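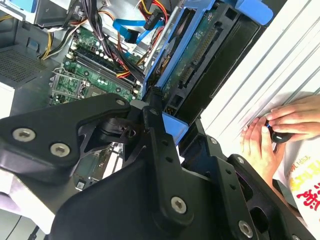 Wednesday, bench 2, started 9:30. Tower no. 2 of the Rilcombe lot, teardown for parts. Aim is to get drives, memory and board out without breaking any plastic, and write down the order so Candela can do the rest of the lot from these notes. Side panel off, case on its side. CPU socket is empty. Checked the stock sheet from April, nothing written against this one, so no idea whether the CPU was pulled at Rilcombe or by us. Ask. Drive in the blue carrier first, it's the easy one, and the blue SATA cable needs to be off before anything gets tugged. Don't pull on the cable, pull on the connector. I know I wrote that last time too.

Order I want to use, subject to change:
- SATA data off both ends, bag and label
- drive power
- drives, in their carriers, carriers stay with the drives
- memory, latches open both ends first
- expansion card
- main board power, then board screws
- PSU last
Fans weren't on the sheet at all. Put them after the card for now.

Bags: the small Muvdale antistatic ones are too short for a drive still in its carrier. Use the 40 box. Labels go on the outside, not the drive, the glue leaves a mess and Nuvura sent two back over it last time. They want serial, case number and initials. Nothing else, no hearts Candela.

Wiring is the slow part. The power bundle runs right across the middle and wants to spring back over the memory. Velcro strap round the bundle and over to the rim. Not a zip tie, I'd have to cut it and the cutters are a bad idea next to that many wires. Strap at the drive cage end first, then there's slack to work with at the board end.

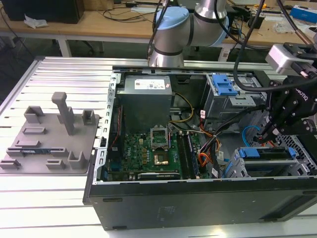 Tower no. 2, panel off. PSU upper left, drive bays to the right.

Faint DELL on the board, near the center, worth knowing when matching it to the manual. Esteban manual (the binder, not the pdf) has the release handle for the upper cage on p. 58 but the drawing is of a slightly different case so take it as a hint only. Blue handle on ours. Lower bay is the one with the gray carriers and blue clips. Squeeze clips, lift straight. If it feels stuck stop and look underneath, don't lever it with a screwdriver. Last month's broken clip is still in the tray if anyone wants to see what levering does.

Copy the PSU label into the sheet before it comes out, easier to read lying flat like this. Small print, bring the magnifier.

Socket - retention bracket is open. Put a cap over it as soon as the board is out, and keep sleeves and strap ends away from it until then. Caps are in the drawer under the scale, I think. If we are out use the clear tray lids, they sort of fit.

Time: planning on 30 min a case once the bags are set out beforehand. Setup today ate way more than that becuase the labels were in the other room.

To do
- ask Rilcombe about the CPU
- more 40 bags
- magnifier back on its hook pls
- page for the fans, sheet has no column for them
- Candela Requena to check the order above agianst tower 3 and scribble on this page where it's wrong

Driver bits: the long one is going round at the tip, chuck it. New set is on the Muvdale order with the bags.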